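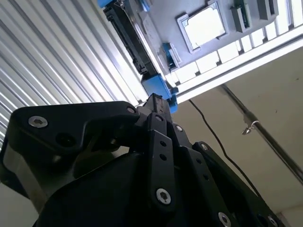 Durnville Site, Assembly and Rework
Staff and Management Meeting on the Robot Cell
Minutes, April 2019

Present: Janelle Tiongson (operations, chair), Fabrice Maillard (process engineering), Brittany Dhillon (board rework, staff rep), Pauline Wragg (training and safety), Léonie Baudry (test bench, minutes)
Apologies: Mostine site, who had a customer visit

1. Minutes of the February meeting

Accepted with one correction. Under item 4 the minutes said staff "welcomed" the robot cell. Brittany asked that this be changed to "were told about" the robot cell. Agreed.

2. Progress report on the cell

Fabrice reported that the cell has now logged 1,623 cycles since it was switched on. He considers this a good number. Brittany asked what counts as a cycle. Fabrice said a cycle is one start-to-finish run of the arm, whether or not the part was seated at the end. Brittany asked how many were seated. Fabrice said the log does not separate them yet.

Léonie said that on the test bench we would not be allowed to report boards handled in place of boards passed. Janelle agreed that the figure should not go to Bisgaard in its present form. Fabrice objected that Bisgaard had asked for cycles and nothing else. Left with Janelle.

The Flikano software update was installed. Fabrice said the approach to the part is smoother. Pauline said it may be smoother but it is also slower, and the person on shift spends the extra time watching it.

3. The blue parts and the fixture

Long discussion. The gripper handles the blue plastic parts well enough when they are presented upright and in the same spot each time. Presenting them that way is done by hand. Brittany pointed out that this is now a task, that it did not exist last year, and that it appears in no one's job description. She has been doing it herself at the start of each shift.

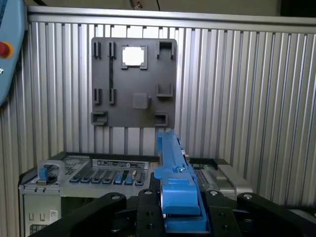
Fabrice explained that the wall fixture is there so that placement can be tuned without tying up a live unit. Once the positions are good on the plate, they can be carried over. Léonie asked how well they have carried over so far. Fabrice said he would prefer to answer when the next set of trials is done. Léonie asked for that to be minuted.

Brittany said experienced people feel a clip go home through their fingers and know to stop pushing. She does not believe a force limit typed into a screen is the same thing. Fabrice said the limit is set low on purpose. Brittany said that a low limit gives you half-seated clips, and she would be the one finding them. Janelle asked both of them to sit down together with a tray of finished work and agree on what a good seat looks like before any more settings are changed.

4. Staffing

Janelle repeated that there are no plans to cut positions in rework. Brittany asked whether there are plans not to fill them. Janelle said the 2 open positions are on hold until the trial is reviewed. Brittany said that from the floor those look like the same plan, and several people in the room nodded.

The business case shown in February promised 34 hours a week given back to the team. Pauline has gone through the rotas and can't find them. Setup, restarts and checking the robot's work have taken up nearly 3 hours of each shift, and that time is being booked under general duties, where it does not show against the cell. Janelle accepted that it should be booked to the cell from now on. Fabrice said early numbers always look bad. Léonie said the early numbers in the business case looked very good.

There was also a question about pay grade. Anyone signed off to run the cell takes on responsibility for it, and staff want to know if this will be recognized. Janelle has raised it with head office and has no answer yet.

5. Training and safety

Pauline has run the basic session for day shift. Night shift has had nothing except a printed sheet. She is not happy with this and does not want anyone on nights moving the arm with the teach pendant until they have had the full session. Agreed, effective now.

She reminded everyone that the emergency stop is to be used whenever a person feels unsure, and that no explanation is owed afterward. Brittany said two colleagues were asked for one. Janelle apologized and will speak to the shift lead.

The pendant must not be left where it can only be reached by leaning past the arm. Fabrice will mark a fixed place for it.

Pauline also asked that the hand rework skills list be kept up to date. If people stop doing the fiddly jobs for six months, they get slower at them, and then there is nobody to fall back on when the cell is down. It was down for most of one morning last month and the backlog was cleared by hand.

6. Mostine

Mostine want a second cell on the strength of our results. Brittany asked which results. After some discussion it was agreed that Durnville would not recommend a second cell at present. Fabrice asked for his disagreement to be noted. He thinks waiting will cost us the supplier's attention.

7. Actions

Fabrice: split the log into seated and not seated, and send both figures to all present.
Fabrice and Brittany: agree on the standard for a good seat, in writing.
Fabrice: mark the pendant's place.
Janelle: booking code for cell time; answer on pay grade; hold the Bisgaard report.
Pauline: night shift session; hand skills list.
Léonie: compare test failures from cell work with those from hand work.

8. Any other business

The chairs by the rework benches are still broken. Janelle said there was no money left in this quarter's equipment budget. Brittany asked what it had been spent on.

Next meeting to be set once the split log is available.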